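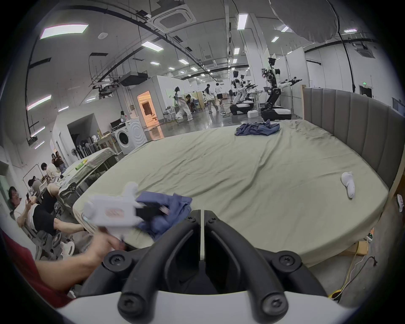 Tamara Karpenko would like it known that the bed is the best table in the house. Laundry, she told me over the phone, should never be folded anywhere you have to bend for it or reach up for it, and she has felt this way since her first apartment, where the only other flat surface was the top of the stove.

Living > Home > Laundry & Linens

59 comments
215 shares

I had called her to talk about sheets, and we did get to the sheets eventually, but the folding came first and went on for most of a pot of coffee. I grew up in a house where clean clothes went from the dryer to the couch and then lived on the couch, sometimes until they were worn again, and I have carried that custom faithfully into middle age. Tamara was very kind about it. She asked what time I usually did the wash, and when I said nine at night she made a small noise and moved on.

Her way goes like this. The bed gets made first, or at least the fitted sheet goes on and gets pulled smooth enough to work on (she doesn't mind a wrinkle, and neither do I). The comforter stays off. Then the whole load is tipped out at the foot and sorted toward the headboard, big things before small ones, so that pants and sweatshirts are out of the way before you ever touch a sock. You can't go to bed until it's done, and I suppose that is the real genius of the thing, though she claims never to have thought of it that way.

A pale sheet helps. Sage green, oatmeal, a soft gray, anything that lets you spot a navy T-shirt in one glance. For years I slept on dark blue flannel from Hulme, the little linen shop near my sister's place, and I loved it dearly, but I once lost a pair of navy leggings on it for an entire weekend. White socks are the opposite trouble. They show up fine on green and vanish completely on white, and there is always one that has come out of the wash without its partner.

On the matter of the single sock, Tamara is firm. It gets 2 washes to find its mate. After that it goes in the rag bag and does the baseboards. I am softer than that, and I keep a cookie tin for mine - my husband calls it the waiting room - and in July I finally tipped it out and matched up four pairs, which pleased me more than I can reasonably explain.

Then there is the headboard, a subject I didn't expect to have opinions about. We bought an upholstered one last year, a gray Esari with channels stitched from top to bottom, and it is lovely to lean on with a stack of towels in your lap. It also collects lint in every one of those channels. A soft brush run downward along the seams takes care of it, and I do it while the sheets are in the washer and the bed is bare anyway. The wood trim on ours only wants a dry cloth.

I tried the folding in earnest for a month. Shirts in thirds, pants in half and then in thirds, sweaters laid flat with the arms tucked behind. Tamara folds her sweatshirts with the hood inside, so they stack like bricks, and mine still come out looking like something a cat has been sleeping on. She says to smooth the cloth with the side of your hand after each fold and to quit hurrying. The piles go straight from the bed into the drawers, and the basket goes back to the closet before you sit down.

Last night I had everything put away by a quarter past nine, except for one gray sock, and that went in the tin.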